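Week 5: Supporting Players and the Long Career

Reading before Thursday: the Cherkaoui chapter on character actors (in the packet) and the two Dellton interviews.

Last week we looked at how studios sold a new lead. This week is about performers who work for years before an audience learns their names, and some who never get that far.

Terms

Day player: hired for a single day at a time, usually with a few lines.
Recurring role: appears in several episodes but is not under contract for the season.
Breakout: a role after which casting offers change in kind. The word is used loosely in the press — in your papers, say what changed.

Case: Aníbal Alvarado

Alvarado has 89 screen credits. The first 20 are day player parts, most of them clerks and drivers. His recurring role in Nostelport began as a single scene in the second episode. The writers kept bringing the character back, and by season three he had his own plot line. Compare his first scene with the courtroom episode and note how much of the dialogue he is given.

Paper 1

1,000 words on one supporting performance from the screening list. Prurkus and Nimri are both allowed, but do not write about the leads. Cite scenes by episode and time.

Send topics to Despina Nikolaidis, who is grading this section.
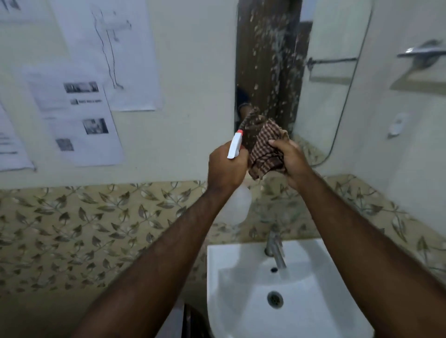 Topics that arrive after Thursday will be assigned from the screening list.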